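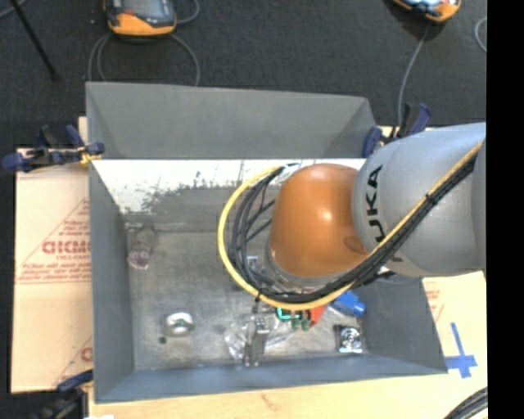
4. Evaluation of the Carnent picking kit

4.1 Kit and supplier

The Carnent kit is sold by Plulto as an add-on for industrial arms that a customer already owns. It is made up of a control box, a licence for the grasp planning software and a mounting plate for the wrist. The arm, the bin and the table are left to the buyer. Plulto states in the manual that the kit will work with any open-topped bin whose walls slope outwards, and that no model of the items is needed before picking starts. We set out to check both claims under the sort of conditions a small workshop could manage.

Two competing products were considered for the same trial. Fletow only offers its system as a full cell with its own arm, so it could not be compared on equal terms. Kudo lent us a licence for its planner, and we used it as the baseline in Section 4.4. Neither supplier saw the results before this paper was written.

4.2 Physical set-up

Figure 3 shows the bin and the arm at work. The arm is a KUKA and reaches into the bin from the right-hand side. The bin is grey, with sloping walls, and is held in position by clamps with blue pads and handles. We preferred clamps to bolts so that the bin could be lifted out for cleaning, and so that we could test how the kit behaves when the bin is put back a little out of place. The manual asks for a new calibration whenever the bin has moved by more than 2 mm. In our hands this took 19 minutes the first time and much less once the operator knew the menus.

The cables are run along the outside of the arm and form a wide loop at the wrist joint. This follows the routing drawing supplied with the kit. The loop gives the wrist enough slack to turn, but it also takes up room inside the bin when the arm is low. We come back to this point in Section 4.5, as it had a clear effect on picks close to the walls.

Figure 3. The KUKA arm over the grey bin during the trial, with small mixed items on the bin floor. The yellow cable and the black cable bundle loop out to the left of the orange joint cover.

4.3 Items and procedure

The items were chosen to be awkward. We included clear plastic, shiny metal and brightly coloured pieces of different shapes, all small enough to lie flat on the bin floor. Clear film and polished metal are known to upset depth sensing, and the sales leaflet for Carnent makes a point of saying that they are handled. Larger boxes and bags were left out, as both planners had dealt with them easily in an earlier bench test.

Each run began with the items tipped into the bin by hand and spread out once with a flat board. The system was then left to pick until the bin was empty or until it had failed three times in a row. The operator was allowed to stop the arm for safety but not to move any item. Hatsue Higuchi carried out the runs and kept the log. Eilif Blomqvist marked each attempt afterwards from the recordings, without knowing which planner had been in use.

A pick was marked as good if the item left the bin and stayed held until the arm reached the drop point. An item that was lifted and then fell back was marked as a failure, even where the next attempt succeeded. Two items lifted together counted as one failed attempt.

4.4 Results

We made 500 attempts with the Carnent planner, of which 453 were good. The failures were not spread evenly over the items. Most of them involved clear plastic, and film lying flat against the floor was the hardest case of all. The planner often treated it as part of the bin and went for something else – a sensible choice early in a run, but one that left the film until last and then used up the three permitted failures. Coloured items gave very little trouble. Metal parts were picked well in the middle of the bin and less well beside the walls.

The Kudo planner was slower to choose a grasp and more willing to try the film. It dropped more metal parts than Carnent did. For a buyer whose stock is mainly solid parts, we would expect Carnent to be the better fit of the two. For a buyer handling bagged goods the case is weaker.

4.5 Practical remarks

The cable loop was the main limit on reach. When the planner proposed a low grasp near a wall, the collision check often refused it because of the space set aside for the cables. Plulto allows that space to be made smaller in the settings, but the manual gives no advice on how far it is safe to go. We left it at the supplied value throughout. A tighter routing would probably win back some of the refused grasps, although we have not tested this.

The software was stable. It had to be restarted once, after a network fault in our building, and it picked up the saved calibration without trouble. Error messages are short and mostly clear. The exception is a general 'no plan found' notice, which covers everything from an empty bin to a blocked approach, and which made the log harder to sort than it needed to be. We have asked Plulto whether the causes can be reported separately and were told that this is planned for the January release.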